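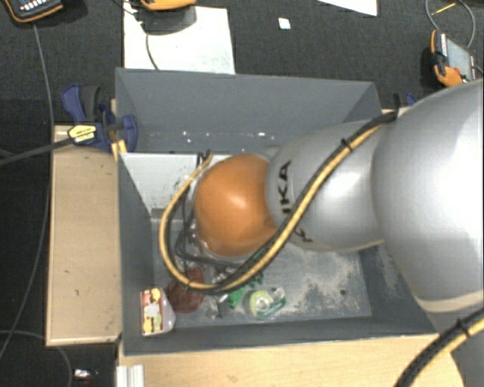 Page last changed: 07/05/2019

Bin cell, Wernstead – cables and clamps

Quick page for whoever sets the cell up next. Mostly about the cable bundle, as that is what eats the time. More pictures when I get round to it, the Urkham lot are still on the other drive.

1. Arm over the bin
Black-and-yellow bundle across the arm link and looped round the orange joint cover. Black ties on it, one on the upper diagonal, a small one down at the bend of the loop. Thin black cables hang inside the loop, a bit of a tangle. Tape dispenser and the other bits at the front left of the bin, blue clamp on the corner.

Cable notes
Leave slack at the last joint. Turn it by hand speed to both ends of its travel before you trim any ties, then trim. Too tight and it pulls at the connector, too long and it drags through the parts. We had it too long for most of December.
Ties: snug, you should still be able to twist the bundle a little inside them. Cut ends turned away from the thin cables. Change the lot every 125 hours of running, they are cheap.
Thin cables want their own tie, seperate from the big bundle. Still on the list.

Bin and clamps
Two clamps on the back corners, check both before a run and again after the first 52 picks. If the bin has shifted even a little, redo the corner points. Takes some 7 minutes if you dont rush it.
Scrap wood under the jaws is fine. Don't nip up on bare bin wall – it marks.
Wipe the floor of the bin when the dust builds up, dry cloth. Dust plus shiny parts gives bad picks, or did at Urkham anyway.

Handhelds
Cables on the outside of the board, never across the front of the bin. Someone will step on them.

Parts
Mix as per the Frota list, soft and shiny and see-through together. Swap them about between runs. Anything over 72 mm wide won't go in the gripper so leave it out, the Sistenach set has a few of those.

To do
– tie up the thin cables
– new label for the spare bundle, old one fell off
– write down the joint limits somewhere that isnt my notebook
– rest of the pictures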